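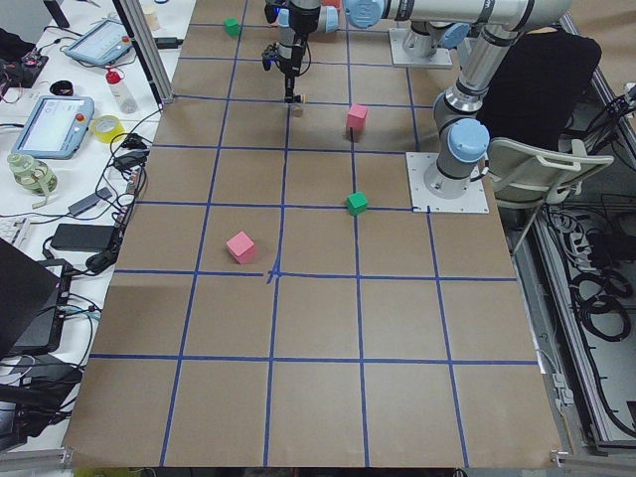 Gumaro Chávez wrote in the margin of last year's handout that his grandmother could clear a kitchen table in two minutes with a baby on one arm, and he wanted to know why we should be impressed by a machine that moves blocks. I have kept his remark at the top of these notes ever since, as it's the best question anyone has put to me on this course, and most of what follows is my rather roundabout attempt at answering it.

Household Machines, handout 4: Tidying up

Please read this before the seminar, and do bring a pencil as there's a little exercise at the end.

Let's start with what a chore is made of. When you put the shopping away you look, you decide, you reach, you take hold, you carry and you let go, and you do it 200 times without once thinking of it as work for the brain. A machine has to be given every one of those steps, or has to learn them from somebody showing it (we'll come to that in the next handout, I promise). Cubes are a kind place to begin. They don't squash, their sides are flat, and a green one is easily told from a pink one against brown paper. A wet tea towel is none of those things, and neither is a bag of satsumas!

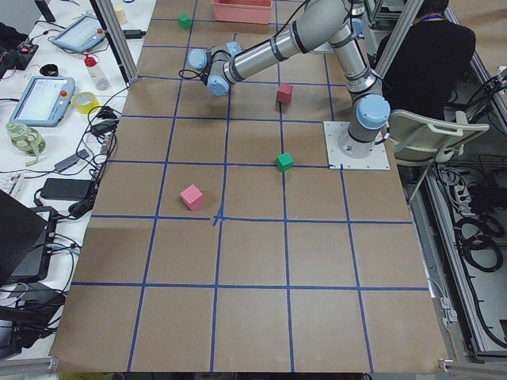
Fig. 1. Cubes on the taped paper, with a salmon-pink bin at the far side of the table.

Now, where do things stand? On the shop floor, rather well, so long as the floor has been arranged to suit. Those of you who came on the July visit to Trosetti will remember the packing line, where every carton arrives facing the same way and the arm hardly needs to look at it. The people there were very proud of it, and quite right too. But do you remember what happened when a carton came down on its side? The line stopped, a bell rang, and a chap walked over and turned it round with one hand.

Homes are all cartons on their sides. In the Cliswood trial, which we'll go through properly in class, the machine was asked to clear a family table after tea. Over 117 attempts it did nicely with cups and very badly with cutlery, and it never did learn what to do about half a slice of toast. Is that rubbish, or is somebody coming back for it? I've been married a long time and I still get that one wrong. 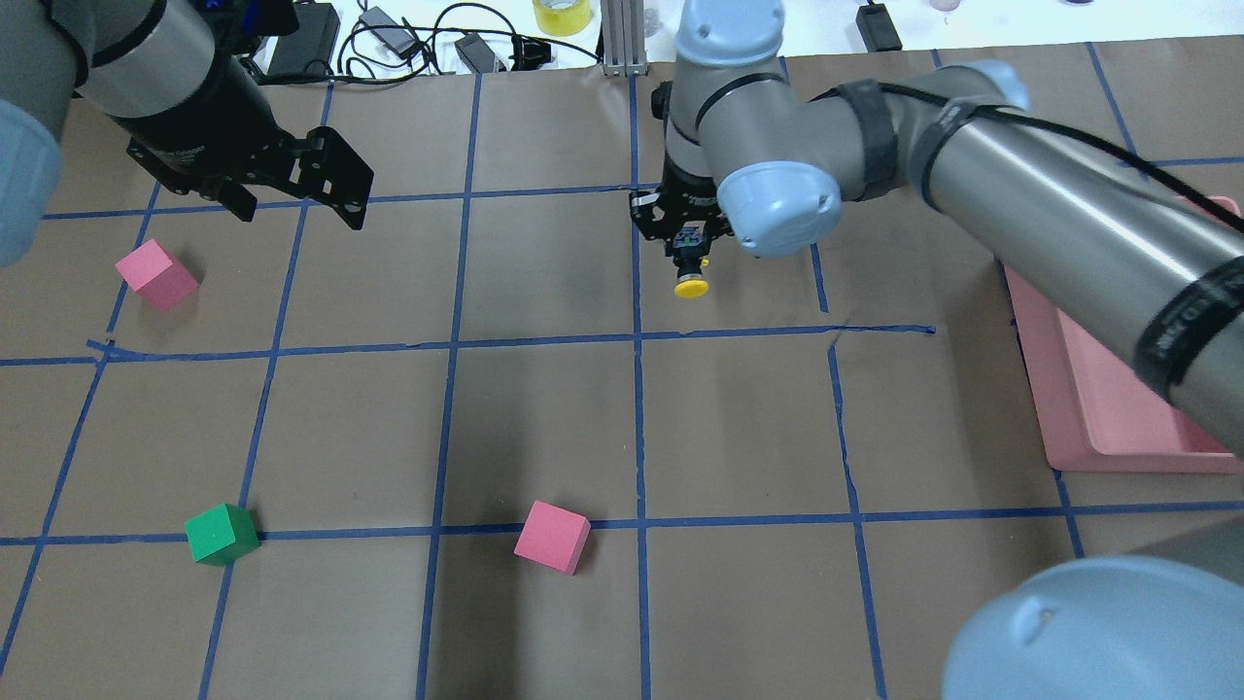
Fig. 2. Two arms over one surface, the left gripper open. Note how the cubes lie at different angles.

A word about using two arms. It sounds like twice the help, and for folding or unscrewing a lid you really can't do without the second one. The price is that each arm has to keep out of the other's way, and a good deal of planning goes into that before anything gets picked up at all. Lynch's chapter on shared workspaces is clear on this and not too long. The Flotitz notes are harder going, so leave them until you've read Lynch.

So, my answer to Gumaro, as far as I've got: his grandmother knew which things were rubbish, and the blocks are where we practise everything else.

For the seminar: choose one chore you did this week and write down every step, including the ones that feel too silly to mention. Mark with a cross each place where you had to judge something. Then swap with your neighbour and see what they think you've left out.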